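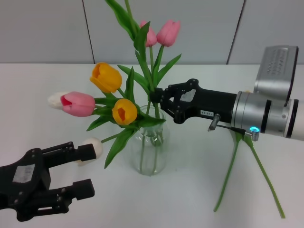 OK, so my subject today is what happened to the people on the arranging benches at Tadar when the robots came in, and I'm one of those people, so expect opinions! I did vases for years before any of this. Tulips are the ones I always get asked about, and for good reason – you've got a pink one lying out nearly flat to the left, leaves spiking up over everything, and the right gripper has to hold the stems just above the neck of the glass without crushing them. Stems are soft. Ask anyone who's squeezed one.

(Slow down here. Drink water.)

Before: 600 vases a shift in the busy season, all by hand, and my wrists knew it. Now a cell does the plain orders and we do the rest. Octavian Costache moved over to checking, and he'll tell you he missed the flowers for the first month or so. He's got a point. Checking is quieter work and you stand still more, and we had to ask twice for decent mats.

Pay – say this clearly, people always ask. Same grade for everyone who moved, plus 57 hours of paid training. I used all mine.

What I'd push for if Boritz or anybody else is planning this: let the bench people say what a good bunch looks like before the programming starts. We got asked in September, way too late.

Then questions, and hand the mic to Octavian for the first one.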